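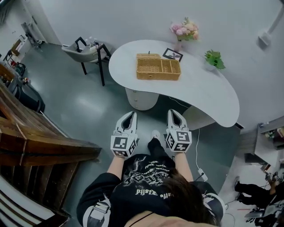 Two hand-held grippers at the desk, one per hand

Budget for a second set of hand-held grippers: what am I forgetting?
Kacper Ziółkowski, 22 December 2025

We collect demonstrations with hand-held grippers, one in each hand, marker cubes on top, shoulder straps over whatever sweatshirt the operator slept in. Desk work mostly. Baskets, small stuff, tidying. I've been told to plan for a second complete set so two people can work in parallel, and I've been told this by someone who thinks a gripper is a thing you buy once and then own.

The quote from Narwood is $1,916 for a pair with mounts and marker cubes. Gratine is cheaper but sells the fingers separately, like a printer company. I have to hand in one number for the whole year, and my first draft was the Narwood quote with a hopeful expression.

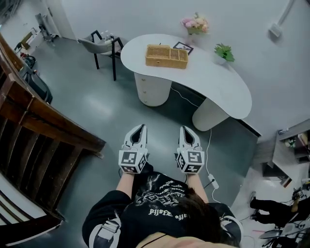 What I have so far is the pair, a spare set of fingers, one more strap harness and a box of cables. The props I can get secondhand. We're in Pruslow, so anything heavy pays island shipping even though we are not on an island. Is there a standard percentage for spares, or does everybody just suffer? Also, do I buy both sides from the same vendor as the first set, or can I mix?

gluestick_dana
Don't mix. We ran one set from each of two vendors and the finger openings were slightly different, so we had two piles of data that didn't want to be in the same room. We ended up buying the matching set anyway, which made the cheap one the most expensive thing in the lab.

There's no standard percentage that I know of. What I do is list every part that touches something or gets dropped, and buy 3 of each. For us that means fingers, marker cubes and cables. The cubes surprised me. Nothing moves in them, but the printed faces get scuffed and then tracking goes funny, and you spend an afternoon blaming the software. Ask whether the faces can be replaced on their own. If the vendor says "the cube is a single assembly," add money.

Things that were missing from my first budget:
Chargers and extension cords
Storage cases, one per set
A second workspace (two operators at one desk is a contact sport)
Somebody's hours to calibrate the new set against the old one
Shipping for returns, which in your case sounds painful

The hours were the big one. I put down 2 days and it took 4.

mrfixit_ret
just buy the cheap ones

Vũ Robotics Supply
We stock replacement fingers for several makes, though not Gratine. Send the mount dimensions and we can tell you what fits. Quotes given in November are still good.

gluestick_dana
Kacper, one more: if the person approving this wants a single number, give them one with the spares already in it. A separate line called "spares" got deleted from mine before I'd sat down.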